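## 3. Restringing a bracelet

I do mine in the evening with the Brellthorpe cord, and I'm slow, so give yourself 40 minutes the first time.

1. Cut the cord a good bit longer than you think -- you can always trim!
2. Thread the beads on, biggest hole last.
3. Tie the knot, pull it snug, then tie it again.

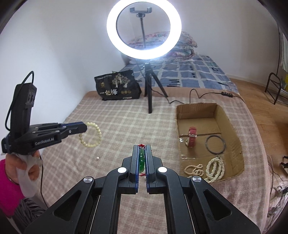 *Green jade beads on red cord.*

**Note:** My friend Prys likes a dab of glue on the knot. I skip it on silk (it goes stiff and scratchy).

**Caution:** Don't stretch the cord to test it. Just tug the knot gently and leave it overnight.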